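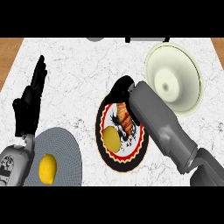 Slide 1: the simulated kitchen counter, both arms, mid-task

Hello everyone, thanks for squeezing in. (Wait for the door to stop banging.) I'm Kaja Ramanauskas, I work on the Plidow project at Bratedholm, and I spend a silly amount of my week moving croissants from one plate to another without getting to eat any of them.

Leave slide 1 up for all of this bit.

So, this is one of our simulated counters. Marble top, a patterned plate in the middle with a croissant and a lemon on it, another lemon on the grey plate at bottom left. The right arm is over the middle plate, next to the croissant. The left hand is up in the air with its fingers pointing at the back of the counter, and I want to talk about that hand first, as it's the thing people get wrong when they start driving.

When you drive two arms by remote control, you forget you've got the second one. You're staring at the croissant, and meanwhile your other hand drifts about, scratches your nose, whatever — and the robot copies it. All of that goes into the recording. Then you train on it and your robot learns to wander. So my rule for new drivers is: park the spare hand somewhere clear and keep it there.

(Do the nose-scratching mime. It got a laugh at Mandell.)

Next, speed. Everybody goes too fast. We've got 3,578 demonstrations in the Plidow set now, and the early ones are awful, me included. I drove 322 of those and I'd happily bin my first 100. They're all swoop and grab. The later ones look dull to watch: come in, slow down over the plate, close, lift, done. Dull is lovely to train on!

Say something here about pausing. A tiny pause before the grasp is fine. A long one, where the driver is thinking, is a pain, and the robot picks up the dithering along with everything else. If you get lost halfway, stop and start the take again.

Ask the room: who has driven an arm before? Keep it short if it's most of them.

Then lemons versus croissants. A lemon forgives you a bit on angle and then rolls off if you nudge it. A croissant stays put but you have to line up with its long side, so we shuffle which way it's lying between takes. Same with the plates. If the croissant is always in one spot, the robot learns the spot.

Somebody will ask why we bother with simulation. Resets! One button and the lemons are back. On the real bench at Dantas I was crawling under the table for them.

Move to slide 2, the headset and hand controllers. Take a sip of water.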